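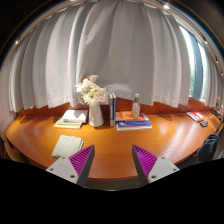
How to Dispute a Debt Collector's Claim in Writing

If a collection agency contacts you about a debt you don't recognize, or about an amount that looks wrong, you can ask them to back it up. The request is usually called a dispute letter or a validation request. It doesn't cost much to send and you don't need a lawyer to write one.

This guide covers consumer debts in the United States, such as credit cards, medical bills and personal loans. State rules can add to what is described here.

Before you start

Find the first written notice the collector sent you. Federal rules generally give you 30 days from receiving it to dispute the debt in writing and have collection paused while they respond. The notice should show the date that period ends. You can still write after that date, but the collector doesn't have to stop contacting you in the meantime.

You will need:

The collector's notice, including the reference number
Any statements or receipts from the original lender
A recent copy of your credit report
Paper, an envelope and money for certified mail

Step 1: Compare the notice with your own records

Look at the name of the original creditor, the account number, the balance and the itemized interest and fees. Debts are often sold more than once, so the company writing to you may be one you have never heard of.

Suppose you had a store card with Beramau and stopped using it with $109 owing. Two years later a letter arrives from Breltitz asking for $200. Start with the $109, then check which charges make up the difference. If the itemization doesn't explain them, put that in your letter.

Step 2: Don't pay or promise anything yet

A small payment, or in some states a written statement that you owe the money, can restart the clock on an old debt. If the collector calls, ask for the mailing address and end the call. Don't give out bank details. Write down the time of the call and what was said.

Step 3: Write the letter

Keep it to one page. Something like this will do:

Re: Reference number (copy it from the notice)

I am writing about the debt described in your notice. I dispute this debt. Please send me the name and address of the original creditor, a breakdown of the amount you say I owe, and copies of documents showing that I am responsible for it. Please do not contact me by phone at work.

If you only disagree with part of the balance, say which part: "I dispute the $91 in fees added to the original balance of $109." Leave out your Social Security number and any explanation of your finances.

Step 4: Mail it and keep proof

Send the letter by certified mail with a return receipt. Keep a copy of the letter, the postal receipt and the green card when it comes back. Many collectors also take disputes through a website. If you use one, save the confirmation page as a PDF.

Step 5: Wait for the reply

If you wrote within the 30 days, the collector has to stop trying to collect the disputed amount until it mails you verification. There is no fixed deadline for that. Some answer in three weeks and others take almost 60 days. Check your credit report while you wait. A collector who reports the debt must also report that it is disputed.

If the paperwork checks out, you can pay or ask about a settlement. Get any offer in writing before you send money.

If the collector keeps calling without verifying the debt, file a complaint with the Consumer Financial Protection Bureau or your state attorney general.

If you are sued

A dispute letter does not answer a lawsuit. If you get court papers, read the summons for the deadline and file a written answer with the court by that date, even if the collector hasn't replied to you. Legal aid offices can often help with the form at no charge.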